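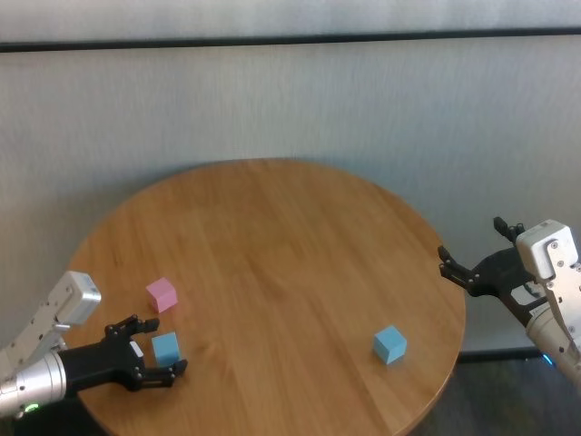
Small cubes on a round wooden table.

I've been writing the same novel for two years, and I've tried most of the software that promises to finish it for me. Plomora is the latest. It's a drafting program for fiction, made by a little outfit called Linbridge, and I bought it in May when I was stuck on chapter ten and would have bought anything.

So what do you get? A blank page on the left, a stack of scene cards on the right, and a thin bar on top with your word count, which you can hide (do this right away, trust me). Each scene gets a card. You type a line about what happens, drag the cards around, and the manuscript moves with them. Other programs do that too, but Plomora does it fast. My draft is a fat one and I never once sat there watching a spinning wheel.

The part I love is the character sheet. You tag a name and it pulls up every scene that person walks through. My heroine's aunt, Luik, dies in chapter four and was pouring coffee in chapter nine! I'd read that chapter so many times and never caught it. There's also a place view, and that's how I found out my made-up town of Clalton had a river on the north side in the first half of the book and on the south side in the second. Embarrassing, but better me than a reader.

The sprint timer is fine. It dings. I used it every morning before work for a while and then drifted back to the kitchen clock. My best session was 1005 words, nearly all of them an argument on a porch, and I kept maybe half.

Now the grumbles. Export is a mess. My italics came through okay, but the scene breaks turned into blank lines and I had to put every one back by hand - a whole evening, and I was not gracious about it. The spell checker has never met dialect and underlines half of what my ferryman says. You can teach it words, but only one at a time, and it forgot mine after an update. And the dark theme is a sort of muddy brown that makes me feel like I'm writing at the bottom of a pond.

Comments are clumsy too. My critique partner couldn't leave notes without buying her own copy, so we went back to printing pages and swapping them over lunch.

Would I buy it again? Yes, for a long book with a big cast. If you write short stories I'd skip it, you won't have enough cards to make the dragging worthwhile. I'm giving it four stars, minus a bit for the export, and I'm on chapter fourteen now.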